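Chapter 4
Countertops and Work Surfaces

After reading this chapter, you should be able to:
Name the main groups of countertop material and describe how each is made.
Match a surface to the work that will be done on it.
Explain why natural stone is sealed and how to test a sealer.
Plan the supports, seams, and overhangs for a simple kitchen layout.

Key terms: absorption, backsplash, edge profile, etching, overhang, sealer, slab, template, veining

A kitchen counter is the most heavily used flat surface in most homes. Food is prepared on it, groceries are set down on it, and hot pans, wet glasses, and school bags all end up there. Clients often choose a counter by color alone. The designer has to bring up the other questions: how the material handles heat, acid, and knives, how much it weighs, and how much care the owner is willing to give it.

Consider the Ruotsalainen house, a project we will return to several times in this unit. The owners wanted a single material throughout the kitchen and pantry. They baked bread twice a week and liked the cool feel of stone under dough. They also squeezed lemons, cooked with vinegar, and did not want to wipe up every spill at once. Their first choice was polished marble. The designer ended up specifying two materials, marble for the baking area and quartz for the rest, and the change took 50 square feet of marble out of the order.

4.1 Natural Stone

Natural stone counters are cut from blocks taken out of a quarry. The block is sawn into slabs, and the slabs are polished or honed before they are sold. A polished finish reflects light and deepens the color. A honed finish is flat and soft to the eye, and it makes small scratches harder to see.

Granite and marble are the two stones students meet most often, and they behave differently. Granite is made up largely of hard minerals such as quartz and feldspar. It resists scratching and is not much affected by kitchen acids. Marble is mostly calcite or dolomite. It is softer, and acids react with it. A ring left by a cut lemon is not a stain in the usual sense. The acid has dissolved a little of the surface and left it dull. This is called etching, and a sealer will not prevent it.

Sealers deal with a separate problem, absorption. Stone has small pores, and oil or wine can travel into them. A penetrating sealer slows this down. To check whether a counter needs sealing, place a few drops of water on it and wait ten minutes. If the stone darkens under the drops, it is ready for another coat.

Veining needs attention at the planning stage. Veins are bands of other minerals that settled or formed in the rock, and no two slabs carry them in the same way. Dark marbles with light veins show every seam where the pattern breaks. Whenever possible, take the client to the stone yard, choose the actual slab, and mark the cuts on a template before fabrication begins. 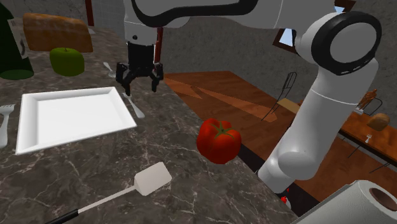 Thickness also affects the look and the cost. Slabs are commonly sold at 2 or 3 centimeters. The thinner slab is lighter and often needs a plywood base beneath it. The thicker one can usually sit directly on the cabinets. A large island top can weigh more than 400 pounds, so check the floor and the path from the truck to the kitchen before the order is placed.

Overhangs should be drawn on the plan with their supports. A seating overhang that runs past the limit given by the fabricator needs brackets or legs. Cutouts for sinks and cooktops weaken the slab, and the narrow strips in front of and behind them are where cracks tend to start.

Before You Read On

Look at the counter in a kitchen you know well. Write down the material, the edge profile, and the location of each seam. Note any dull spots, chips, or dark patches, and what is usually set down there. Keep your notes for the floor plan exercise in Section 4.3.

4.2 Engineered Stone and Solid Surface

Quartz counters are made in a factory from crushed stone and a resin binder.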